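Unit 4: How a manga series reaches its readers
Course notes, Elfriede Hinrichs

Reading before class: "Zorano", chapters 1 to 14, in any translation you can get.

1. The magazine comes first
Most long series begin in a magazine, where a chapter has a fixed number of pages. The artist must end each chapter at a point that brings the reader back. Please mark these points in "Zorano" with a pencil.
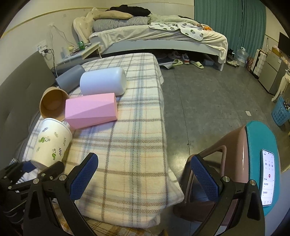
2. The collected volume
After several chapters the publisher makes a book. Our library copy of the first volume has 284 pages, with the color pages printed in gray. Compare the opening of chapter 3 with the magazine version in the folder. Two panels were drawn again, and one joke is missing.

3. Everyday rooms as background
Ingeborg Buschmann will speak in November about quiet panels, in which no person appears and only household things are shown. She calls them "rest panels". In "Zorano" they often come after an argument. Look for one and write down what stands before it and after it.
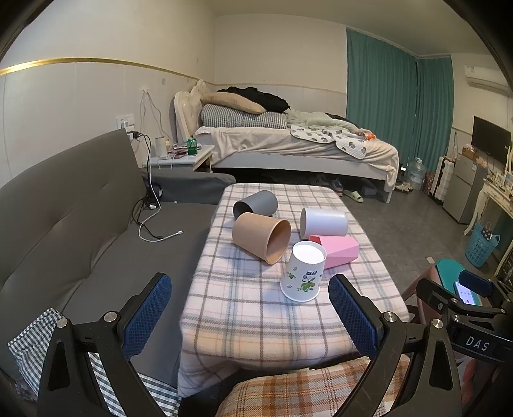

Fig. 2. Cups on a plaid blanket, one of them upside down.

Homework: write 900 words on one chapter ending. Quote the page, please, and the volume too.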